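Requesting Police Reports and Court Records in Erkedmont: Your Questions

Reading time: 3 minutes

I started writing about local crime and court news for the Savness page a while back, and my inbox fills up with the same questions every time an arrest makes the rounds. So I put my answers in one place. I'm not a lawyer, just somebody who has stood in a lot of lines at the records window!

Can anybody ask for a police report?

Mostly, yes. In Erkedmont you don't have to be involved in the case or say why you want the report. You fill out the one-page form, at the window or by mail, and you get a copy with certain things blacked out (home addresses, phone numbers, the names of kids).

What's the difference between an incident report and an arrest report?

An incident report gets written when officers respond to something, whether or not anyone goes to jail. An arrest report names a person and the charge they were booked on. People mix these up constantly – I did too, in my first month, and had to fix a headline because of it. 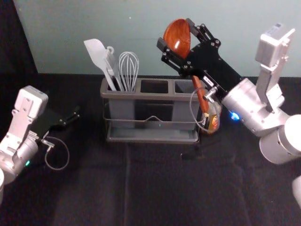
Utensil caddy on a black cloth.

If someone was arrested, does that mean they were charged?

Not always. Police arrest on what they have that day, and then the prosecutor decides what to file. The charge can get bigger, smaller or vanish. I try to wait for the court filing before I write that somebody "faces" anything, and if I can't wait, I say who told me.

How much does it cost?

The first 2 pages are free and after that you pay by the page. The most I ever paid for was a 92-page file on the Stakport warehouse break-ins, and half of it was photocopied receipts. Ask for a page count before you say yes!

How do I look up a court case?

You want the case number. It's on the booking sheet, and the clerk can find it by last name too if you're patient. Type it in exactly the way it's printed. I once spent a whole lunch hour searching for case 2464 and getting nothing, and the trouble was a missing zero at the front.

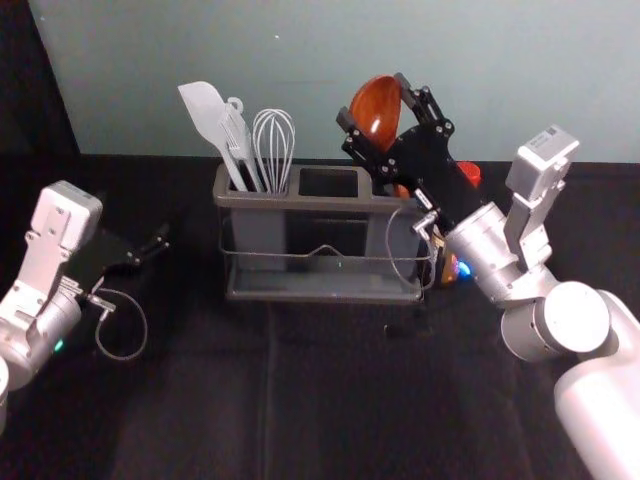 Why was my request turned down?

Usually the case is still open. Detectives can hold back anything that might mess up an investigation, and cases with juveniles are mostly sealed. You should get a letter with the reason on it. If the letter doesn't give one, write back and ask for it, and keep a copy of everything you send.

Can I sit in on a hearing?

Sure, most of them are open. The Semeniuk Building opens its doors at 8 a.m. and the line for the metal detector gets long, so I like to be there early with a coffee (you have to finish it outside, sorry). Phones off, no recording, and sit near the back if you think you'll need to leave.

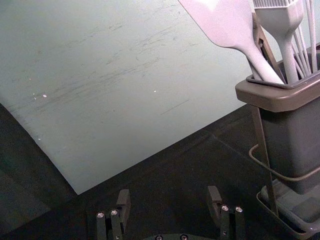
First appearances go by really fast, a few minutes each, and the judge may call them out of order. Bring a notebook and write down the case number when you hear it, then fill in the rest from the file later.

Will you take down an old story about me?

I get this one a lot, and I do read every message. If your case was dismissed or you were found not guilty, send me the paperwork and I'll update the story at the top. I don't usually delete things, but I have taken names out of very old items about very small stuff.

Comments

rivergate_mom: Thank you for this. I waited five weeks for a crash report and had no idea I could ask about the delay.

Dockside: Does the 100 block of Mill count as Erkedmont or the county? The window sent me back and forth twice.

Savness page: @Dockside it's county on the north side of the street. Try their office first and bring the date of the call with you.

tallpaul7: the missing zero thing got me too lol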